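Stories > Short fiction > The Lonance unit

14 comments · 75 shares

Arnel Navarro had the fault report open before the kettle finished. The unit had stopped at 4 in the morning with its gripper half closed, and the log gave one code, 832, over and over until the supervisor cut power to the arm.

"What's 832?" asked Dong, who had come in early to use the good chair.

"Position error on the wrist. It thinks it's somewhere it isn't."

"I know the feeling."

Arnel took the covers off. The arm was a Berkon, nine years old, bought second-hand when the Lonance plant closed its paint line. It sat in a cell at the back of the shed and loaded brake housings into a washer. It had done this well enough until August, when it started setting the housings down a little to the left. Dong had corrected the program twice. The second time he wrote the new offset on a strip of masking tape and stuck it to the controller, and the tape was still there, gone grey along one edge.

He locked out the supply, hung his tag and tried the start button to be sure. Then he put the brace under the forearm. The brake on the third joint was meant to hold, and it probably would, but he had seen one let go at another shop and he remembered the noise.

The wrist came apart in the usual order. Four screws, the cap, the seal, then the belt cover. The belt was glazed on the inside and had lost teeth in one place, a gap he could fit his thumbnail in. Black dust had packed into the corner of the housing. He tipped it out onto a rag and showed Dong.

"So it wasn't the program," said Dong.

"No."

"I changed that program twice."

"You did."

Dong went and peeled the tape off the controller. He looked at it, then put it in his shirt pocket.

There was a belt in the cabinet, in a bag marked with the wrong part number. Arnel counted the teeth to be certain and held it against the old one. He cleaned the pulleys with a brush and a bit of solvent and turned them by hand, feeling for a rough spot. The small one was fine. The large one had a burr, and he took it down with a stone, wiping after every few strokes. By then the day shift had started to arrive and somebody had turned the radio on.

The tension was the slow part. The book wanted it checked with a gauge that the shop had lent to Cenorar in the autumn and never got back. Arnel rang them. A woman there said she'd have a look and didn't ring again, so he borrowed the fitter's spring scale, worked out the pull on the back of an envelope, and set it that way. He wrote down what he'd used so that whoever came next could swear at him with the facts in front of them.

At ten he put the covers back and sent the arm to its zero marks. The wrist was out by the width of a pencil line. He jogged it in, stored the new zero, and wiped Dong's offset from the program. Then he ran it at a crawl with nothing in the jaws, one hand on the enable switch.

His daughter had rung during all this and he called her back from the bench. She was in second year and worked on household machines, the sort that were supposed to fetch and tidy, and she wanted to know about wrists. Hers lived in a computer. She could give it a new arm before lunch. She had sent him a picture the night before, and he opened it on the shop computer while she talked.
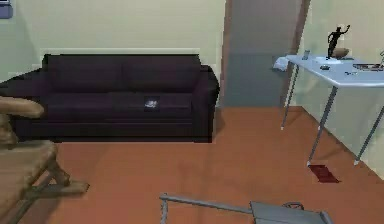
"Does yours ever wear out?" he asked.

"Not unless I tell it to."

"You should tell it to, then. Put some slop in the belt. See if it still picks things up."

She was quiet, and he could hear her typing. She asked how much slop. He told her what he had found that morning, the missing teeth and the dust, and how the housings had crept to the left for weeks before the thing gave up. She wanted the log. He said he would ask, and that she wasn't to put the company's name on anything.

When he went back, Dong was standing at the fence watching the arm go through its empty cycle. They let it run a while longer, then Arnel opened the jaws and put a housing in the pick station. The arm took it, turned, and set it down square on the pins.

"Full speed?" said Dong.

"Half. Do 400 at half and I'll look at it again."

Dong set the counter. Arnel took his tag off the isolator, signed the sheet, and wrote "order belt" on the whiteboard under the three other things waiting to be ordered — gloves, a hose clamp, a new lid for the parts washer. His tea was still beside the controller with the bag in it. He drank half and went to find the fitter to give him back his scale.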